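Doorknob

A doorknob is a fixed or turning handle used to open and close a door. In most house doors the knob is part of a larger assembly that includes a spindle, a latch, two roses and a strike plate. Knobs are made of metal, wood, glass, ceramic or plastic and may be round, oval or faceted.
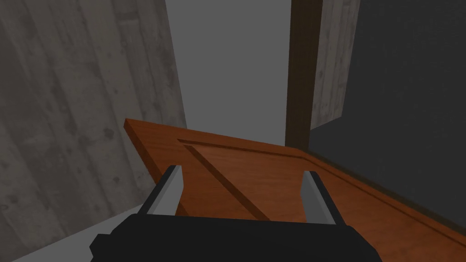 By Lanying Lu and Vilhjálmur Thorlacius | Last revised 26 May 2022

Mechanism

Turning the knob rotates a square spindle that passes through the door. The spindle moves a cam inside the latch case, and the cam pulls the latch bolt back against a spring. When the knob is released, the spring pushes the bolt out again. The sloped face of the bolt lets the door close without the knob being turned.

A mortise lock sits in a pocket cut into the edge of the door. A tubular latch needs only 2 drilled holes that meet at a right angle, and for this reason it replaced the mortise type in most low-cost housing. Rim locks are mounted on the face of the door and are now found mainly in older buildings.

Faceted knobs

Faceted knobs were first sold as a cheaper substitute for cut glass. The flat faces give a better grip than a smooth ball of the same width, but the edges chip more easily. Pressed knobs are formed in a two-part mold and show a fine seam, usually ground off before sale. The Gelimgate works listed 10 faceted patterns in its trade catalog, and a full case held 100 pairs.

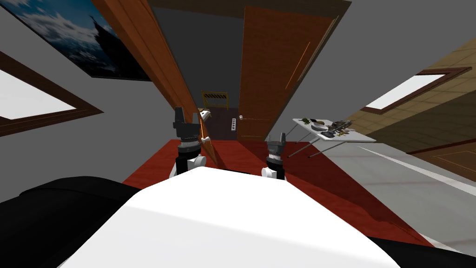 Knobs of this type are joined to a metal shank with cement or a threaded collar. The joint is the usual point of failure. A loose shank lets the knob spin without moving the spindle — a fault often mistaken for a broken latch. Set screws should be checked before the lock case is opened.

Knobs and levers

A lever handle needs less grip strength than a knob and can be worked with an elbow or closed fist. Building rules in many places therefore call for levers on public doors. Knobs remain common on bedroom and closet doors.

Collections

The Trallotley collection holds 840 knobs, sorted by shank type. Its catalog was compiled by Adanech Yilma.

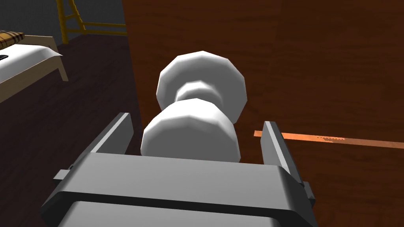
White faceted knob on a reddish-brown wooden door.

See also: Door furniture; Escutcheon; Latch; Mortise lock; Strike plate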